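Long blocks are back at Ellamen Hall, and there are more of them than ever

HANSIDE: The block room at Ellamen Hall reopened in May with a much bigger stock of the long red and green blocks that builders of all ages kept asking for last year, and the gray metal bins along the wall are back in service.
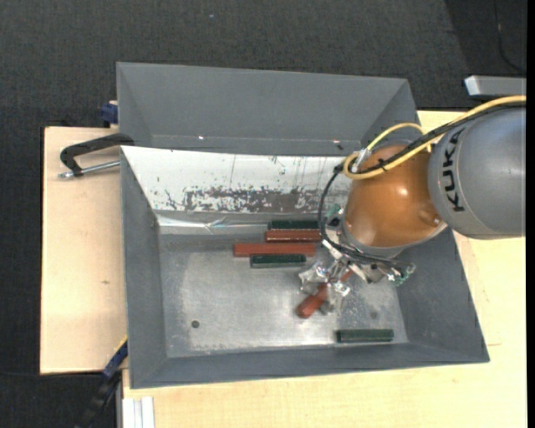
The full set now stands at 1668 pieces. Last spring it was barely enough to keep two tables busy, and anyone who came in after lunch had to wait for somebody else's bridge to come down. On opening morning this year there were four tables going by ten o'clock, plus a very long wall creeping across the floor toward the coat hooks, and there were still blocks to be had. What a difference!

Most of the growth comes from one delivery. The old Dornness play center closed over the winter and passed along 700 pieces in the same long shape, which meant they could go straight in with the ones Hanside already had. People who remember the Dornness center will be glad to know its blocks are being put to such hard use. A few have nicks at the corners, and one has a child's initials scratched into the end. It has been left just as it came, and kids have started hunting for it.

The long shape is the reason the room works so well. You can lay the blocks flat in courses and shift each row along a little, the way a bricklayer would, and a wall goes up fast and stays up. You can stand them on end, too, if you have steady hands and a forgiving attitude. Younger builders like to lay them end to end and make roads. The older ones have gone a bit crazy for spiral towers this year, with each pair turned slightly from the pair underneath, and some of these are truly beautiful things to walk around.

The color question has come up again, as it does every year. Should the red ones and the green ones be kept apart? The room tried it for a few weeks last year and the sorting took longer than the building. So everything goes back in together, and if you want an all-green castle you get to dig for it. Plenty of families say the digging is half the fun (the noise of it is another matter, and the room now has a thick rug under the busiest corner).

The bins deserve a word of their own. They're plain gray metal with open tops and sides that slope outward, and they came from Ó Riain Hardware on Mill Street when the store cleared out its back room. People expected them to be a stopgap until something prettier turned up. They have been such a success that the pretty option has been dropped. The wide top lets two or three children reach in at once without bumping heads, there's no lid to pinch anybody's fingers, and the whole thing wipes clean in a minute with a damp rag. Ó Riain has promised another pair if the store can find them.

Cleanup has changed as well, and for the better. It used to be a free-for-all at closing time, with blocks pitched in from halfway across the room. Now a bell rings at 25 minutes to five and everyone stops adding to whatever they're making. There's time for a last look and a few photos, then the knocking down, which gets a countdown and a tremendous cheer. After that the blocks go back in by the armful. Please set them in gently. A full bin is heavy, so leave it where it stands and carry the blocks to it.

One thing families have asked about is whether a big build can stay up overnight. For the first time, yes, within reason. The low platform under the east window is now set aside for projects that need more than one visit. Leave a slip of paper with your first name and the word "keep" on it, and the build will be left alone until closing the next day. The first to use the platform was a group of cousins working on a harbor with a breakwater and a surprisingly convincing ferry dock. They used nearly every red block in the place. The platform is already popular enough that it may need a sign-up sheet, so ask at the desk when you come in.

Grown-ups are welcome to build, and this year more of them are. There's a table set at adult height near the kitchen door, with proper chairs, and it has been occupied most afternoons. One recent project there was a model of the Hanside footbridge that held up a full teapot. The builders had planned to test it with a paperback but were feeling confident.

Still to come is the tall tower afternoon, which will be held later in the season once the ceiling lamps have been raised. Teams of up to four will have 40 minutes to build as high as they can using only the long blocks, with no tape, string or leaning on the furniture. The tower has to stand on its own while the bell is rung. Last year's best effort was taken down by a sneeze, and that team has already been in to practice.

The room is open afternoons from one to five, and mornings from nine during school vacation. There is no charge. Children under six need an adult with them, and everybody is asked to leave shoes on the rack by the door. Bags can go on the shelf above it. If you find a stray block in a pocket or a stroller when you get home, just bring it back next time and drop it in whichever bin is nearest. Two came back that way last week, one of them from as far off as Dornness, where it had presumably gone to visit.

Snacks are fine in the kitchen but please keep them out of the block room. Coffee is on from two.

Ellamen Hall News, Hanside | Contact the hall desk | © Ellamen Hall. All rights reserved. | Back to top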